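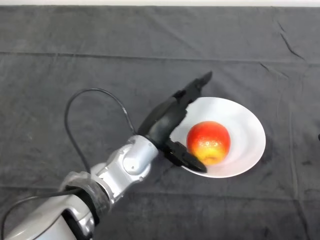 Zakhar Tkachenko asked whether a town that gets merged into a bigger urban area for the census also loses its own council. Ours is Porkum, next to Jamen, and the new map shows both as one place.

Valquíria Cordeiro
No. The urban area is a statistical line drawn from how densely people live. Council borders only move by law. Droklow was mapped in with Villanueva 6 years ago and still sets its own taxes -- and still has 594 voters on its rolls.

dkm_east
Same thing happened here. Check your grants though, some of them go by the census area. We lost 2 of ours.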